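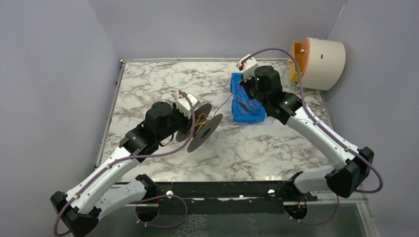 Okay, slide one, and I'm going straight to the bad part. On run 581 our wire-feeding cell pulled too hard and kept pulling, and the safety stop we were all so proud of never fired. The job sounds like nothing! One arm is at the spool, the other works at the blue bin, and the red wire goes between them. That wire is where the trouble was. Both arms checked their own load, and neither one knew what the wire was doing in the middle.

(Pause, let people look.)

So the wire goes tight, the left arm reads it as the weight of the spool, the right arm reads it as friction, and both push a little harder. The Lakatos controller had a limit of 300 in its own raw units. We logged 784. The wire snapped and whipped over the front rail, and I was standing a lot closer than I should have been (yes, really, with my coffee).

Mention Bustbridge here, they wrote the log viewer and it saved us days. Then talk about slack. Loose loops on the table look messy, and I used to hate them, but I'll take messy over tight any day.

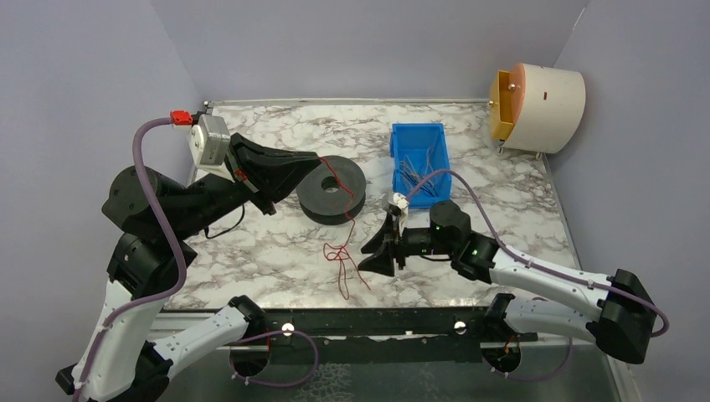 What we changed

The limit now lives in one place and covers both arms together. Fluretti sent new firmware in April, and we went back through all 2986 old logs with it. Skip the graph if I'm running long.

Last slide, then the one I always get asked.
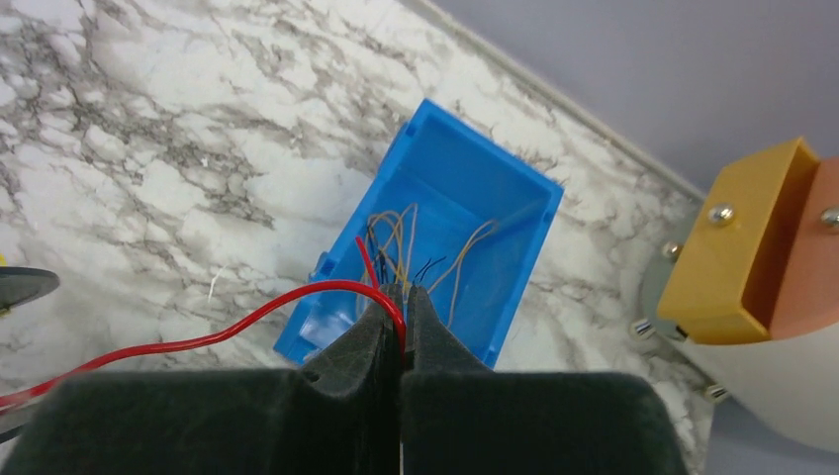 Why didn't the emergency stop catch it?

It was wired to the door and the button only, so a force fault never reached it. At Wamach we now send force faults down the same line, and I test it myself every Monday before the first run.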